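Foire aux questions – la collecte d'exemples en simulation dans le projet Flidosent

Nous utilisons des cookies pour mesurer la fréquentation de ce site. Accepter – Refuser – Personnaliser

Bonjour et bienvenue ! Vous êtes nombreux à nous écrire depuis que nous avons ouvert le programme aux opérateurs extérieurs, et comme les mêmes questions reviennent souvent, nous avons pris le temps d'y répondre un peu longuement, avec quelques vues prises dans notre cuisine virtuelle. 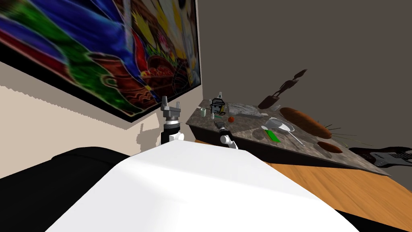
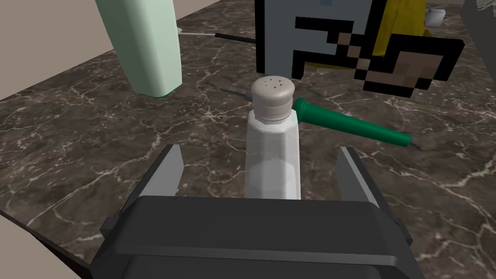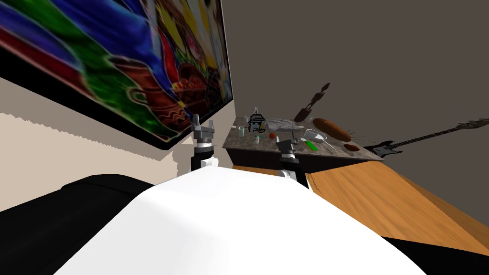 Rendus de simulation : équipe Flidosent / Osden

En quoi consiste une session ?

Vous pilotez à distance un robot simulé, et vous lui faites accomplir une petite tâche de cuisine : prendre un objet sur le plan de travail, le poser ailleurs, recommencer. Chaque essai complet, du départ des bras jusqu'au relâchement de l'objet, devient ce que nous appelons un épisode. Le système apprend ensuite à partir de ces épisodes, en essayant de retrouver quelle action vous avez choisie devant telle ou telle situation. Une session compte 18 épisodes, avec une pause au milieu que nous vous encourageons vivement à prendre (si, si, même quand tout va bien).

Faut-il savoir programmer ?

Pas du tout ! Parmi nos meilleurs opérateurs, nous avons une ancienne couturière et deux étudiants en histoire. Il faut une connexion stable, un peu de patience, et accepter que les premiers épisodes soient franchement maladroits. Les nôtres l'étaient aussi, et Aleksi Lehtinen, qui s'occupe de l'accueil des nouveaux, garde les siens pour les montrer en formation.

Que voit-on pendant le pilotage ?

Deux sortes de vues. La vue générale, celle de la première et de la troisième image, embrasse les deux bras, le haut du corps blanc du robot et le plan de travail au fond. Elle sert à se repérer et à choisir par où approcher. La vue rapprochée, dont la deuxième image donne un bon exemple avec la salière entre les deux doigts ouverts, sert au moment délicat de la saisie. Beaucoup de débutants restent accrochés à la vue générale jusqu'au bout, et c'est bien naturel, mais on y juge mal l'écart entre les doigts et l'objet. Passez à la vue rapprochée dès que la pince arrive au-dessus du plan.

Pourquoi y a-t-il un tournevis à côté d'une salière, et une guitare dans la cuisine ?

C'est la question que l'on nous pose le plus, et nous l'aimons beaucoup. Nous encombrons exprès les surfaces avec des objets qui ne servent pas à la tâche. Un système qui n'aurait vu que des salières posées toutes seules serait bien embarrassé le jour où un manche vert dépasse derrière. Les tableaux, les sculptures murales et les instruments jouent le même rôle pour le décor : ils donnent du relief, des couleurs vives, des ombres portées, bref tout ce qu'une vraie pièce contient et qui peut troubler un modèle. Vous n'avez rien à en faire, laissez-les où ils sont.

Combien d'épisodes avez-vous recueillis ?

Le jeu Nurmi, consacré aux saisies simples, en contient 1127 après relecture. Le jeu Dondberg, où il faut se servir des deux bras, est plus jeune et s'arrête pour l'instant à 400. Nous aimerions l'étoffer d'ici octobre, alors si vous vous sentez à l'aise à deux mains, faites-nous signe !

Mon épisode a échoué. Dois-je le supprimer ?

Surtout pas. Marquez-le « échec » dans le menu de fin, ajoutez un mot si vous savez ce qui s'est passé (« pince trop haute », « objet renversé »), et continuez. Les échecs étiquetés nous sont précieux – ils servent à entraîner la partie du système qui évalue si une saisie est bien engagée. Ce qui nous complique la vie, c'est l'échec marqué comme une réussite. Dans le doute, choisissez « à revoir ».

Dois-je toujours faire le geste de la même façon ?

Variez un peu. Arrivez tantôt par la gauche, tantôt par la droite, et ne cherchez pas la trajectoire parfaite. En revanche, évitez les longues hésitations bras immobiles : le système finit par apprendre aussi l'immobilité, et nous avons eu au printemps un modèle qui méditait devant chaque objet avant de se décider. Si vous avez besoin de réfléchir, faites-le avant de lancer l'enregistrement.

Qui relit les épisodes ?

Yoon-hee Hwang et son équipe regardent tout. La relecture suit une grille de 39 points, que vous recevrez avec votre livret d'accueil ; ne vous laissez pas impressionner, la plupart se vérifient automatiquement. Vous recevez un retour écrit le mercredi, avec les épisodes retenus, ceux qui sont écartés et quelques conseils.

Pourquoi ne pas tout faire sur un vrai robot ?

Nous le faisons aussi, mais plus tard dans le parcours. En simulation, on replace les objets en un instant, on change l'éclairage, et un verre renversé ne coûte qu'un clic. Le frottement et les matières souples y sont par contre moins fidèles, et nous complétons donc avec des séances dans l'atelier d'Osden pour les opérateurs qui peuvent se déplacer.

La vue rapprochée saccade, que faire ?

Fermez les autres onglets, puis baissez la qualité d'affichage dans les réglages. Cela ne change rien à ce qui est enregistré. Si le problème persiste, arrêtez la session et écrivez à l'accueil en précisant l'heure et le numéro de l'épisode, nous la reprogrammerons volontiers.

À lire aussi

Bien choisir son angle d'approche
Livret d'accueil des opérateurs Flidosent
Étiqueter un échec : les cas difficiles
Jeu Dondberg : premières séances à deux bras
Comment nous préparons un plan de travail encombré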